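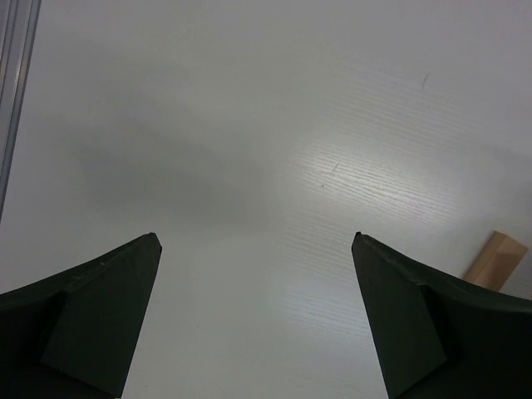
Nornus N3 Worktop Finish, White

Two-part waterborne topcoat for indoor tables, desks and counters. Supplied by Grisovon, Bedinville.

Pack size: 500 ml base with 50 ml hardener
Pot life: 3 hours after mixing
Sheen: matte
Recoat: next day, after light sanding
Full cure: 18 days

Mix the whole pack. Part packs do not cure evenly. Apply with a short-nap roller along the grain and do not go back over edges that have started to set. Not suitable over wax or oil. Store above freezing.

Replaces the Awad primer and topcoat set. Hardener is also sold separately.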